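Minutes of the Monday meeting, Lockyer Writing Program teaching group

We started a few minutes after four, once the kettle had been found and everyone had a chair. Bogdan Pawłowska chaired and also kept these notes, so please be kind about the spelling.

**Last month's notes**

Agreed as they stood, with one fix: the reading list for the letters unit goes up in May.

**The family letters assignment**

We spent most of our time here, and happily so. The first drafts are in, and they are lovely — one student wrote on her grandmother's recipe cards, another on the notes her landlord tapes to the dryer. The trouble is length. We had asked for 3,000 words and many students are padding the middle to get there. After a good long talk (and a second round of tea) we agreed that the final paper can stay as it is, but the proposal drops to 200 words, with one clear question in it. Bogdan will rewrite the sheet and send it around.

**Peer review**

The sections using Drullus for swapping drafts like it very much. The others still pass paper back and forth and would rather keep doing so. We saw no harm in letting each section choose, so long as every student gets written comments from two readers. There was some worry that comments are too polite to be of use, and we will try a short warm-up in class where everyone marks up a paragraph of Bogdan's, which he offered very bravely.

**Student showcase**

Rillow has said yes to printing the booklet again, and we are grateful. There are 121 pieces submitted and space for 60, so the reading will take two evenings at least. Stelo will put the rest on the course site, with each writer's permission.

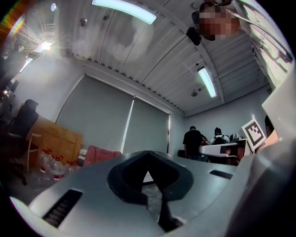
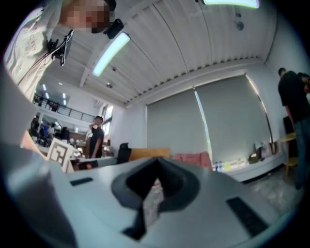 The booklet still needs a cover, and we went back and forth on this for quite a while. Last year's was plain blue and several parents told us it looked like a tax form. Someone suggested lettering on its own, in big soft curves, a bit like the printing across the chest of that light-colored T-shirt, and the idea went over well. Bogdan will ask the design students for two or three sketches before we settle on anything.

**Any other business**

The spare copies of the style guide are in the bottom drawer, under the envelopes. Please sign them out.

Next meeting same time, same room.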